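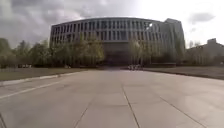 From: Petro Harasym
To: Clademwood walks and buildings list
Date: Sunday, April 19, 2026
Subject: Re: The long pavement and the curved block

Petro Stetsiuk wrote:

> Hello everybody,
>
> I've been asked to pick the last stop for the Prullach walk and I'm dithering. The short list is the old baths, the Hrytsenko building or the market hall. The baths are lovely but they lock the gate whenever they feel like it. The market hall is indoors, good if it rains, and there are toilets.
>
> The Hrytsenko is the one I know least. I went past on the bus in October and all I really took in was a lot of concrete. Is there enough to look at to keep twenty people happy for half an hour? And what's the ground like? We had complaints last year about the cobbles, quite rightly, and two of our regulars now use wheels of one sort or another.
>
> Also, does anyone still have the old Vavelel leaflet? Mine has gone the way of all leaflets.
>
> Petro S.

Hello Petro (and everyone),

Hrytsenko, please! I've been banging on about that building for years and I'm not going to stop now you've given me an opening.

I'll do the ground first, as you asked. The approach is a great wide concrete pavement that runs straight up to the building with grass on both sides. It's laid in big rectangular slabs, with thin dark joints between them, and for my money it's the easiest walking on the whole route. The slabs are smooth. They've got stains and scuffs here and there, as you'd expect, but after those cobbles it'll feel like a ballroom. I pushed my sister's wheelchair along there in the autumn and we only slowed down so she could tell me I was going too fast. There is a low kerb along the left-hand side, so anybody who wants to wander off onto the lawn that way should watch their feet, and the edge on the right is a bit raised as well. If people keep to the concrete they'll be fine.

Please do go and try it yourself before you put anything in the notice, though. I'm one person with one wheelchair and fairly strong arms, and I didn't try the side paths at all.

There's a faded white line painted on the left part of the paving, running off at a slant. I've heard three stories about it. One is that it kept delivery vans away from people on foot, one is that it was for a cycle race, and the third came from a man at the bus stop who I think was making it up as he went. If anybody on the list knows, I'd love to hear. It's only a line, I realise that, but I have wondered about it for a silly amount of time.

Now, is there enough to look at? Yes! You went past on a bus, and a bus is the worst way to see it, you get a bit of grey and then you're at the lights. What you need to do is walk up to it slowly from the far end. The front is curved, quite gently, and the left end seems to swell out towards you. Then you've got all those narrow upright fins with tall dark windows between them, row over row, so the whole upper part is stripes. Along the top there's a thin flat cornice which finishes it off very neatly. I'm fond of that cornice. A chunkier one would have made it look like it was wearing a hat.

What I'd do with a group is this. Start them well back and don't say anything for a minute or two. Then have everyone walk up in their own time and watch the fins. When you're straight on to a bit of the curve you get plenty of window, and as the wall turns away the fins close up and hide the glass, and it changes with every few steps. Children spot it straight away. Grown-ups need it pointed out and then they won't leave it alone – my brother-in-law walked back and did it again.

You might get a flash off the windows too if the sun's in the right place. I like that, on a building with this much grey in it.

On the grass, I should be fair and say it isn't much to look at just now. Short and patchy, more tan and olive than green. Someone on this list (you know who you are) called it a disgrace at the last meeting and I thought that was harsh. Give it some rain and a few warm weeks. I wouldn't plan the picnic there, all the same. I'd eat at the baths end before we set off and bring a flask for afterwards.

Distances, seeing as you'll ask. I paced it from the tram stop to where the paving begins and made it 490 steps, and my steps are short. From the market hall it's further, 800 by the same feet, with one crossing where the lights take an age. So if you want the market hall as well, for the toilets, I'd do that first and come on to the Hrytsenko at the end. Half an hour would be plenty of time there, forty minutes if people have cameras. There's no shelter on the approach, so it's coats if the forecast is bad.

As for the Vavelel leaflet, I do have one! It was inside the road atlas. It's the folded sort, with the walk numbered on the back, and it cost me 100 of something at a jumble sale, in the old money. The staple has rusted and there's tea on the map but you can read it all. I'm not putting it in the post, sorry, I'd never see it again. I can scan both sides and send it round, or you can come and have a look over a cup of something. It says the Hrytsenko has 246 windows on the front. I have tried to check this twice. Both times I lost my place somewhere in the middle of the second row and had to go and have a sit down, so if we want that number in our own notes, somebody with more patience will have to go and do it. Otherwise I'd leave it out.

A few things I'd still like to know before you settle it:

Are we going out in the morning or the afternoon? I've mostly been in the afternoon and I'd quite like to see it the other way about.

Do we need to tell anyone we're coming? We'd only be on the pavement, so I'd have thought not, but the baths got sniffy about it that time and I'd rather not have another letter.

Who's got the loudhailer? I think it's still in the back of my shed but I wouldn't swear to it.

I'm free most days for a trial walk if you fancy one, apart from Thursdays. Bring the measuring wheel if you can find it – I don't trust my own steps beyond the tram stop.

All the best,
Petro H.

PS. Could people please trim the old messages when they reply? The last digest came through with the whole of the coach discussion in it four times over.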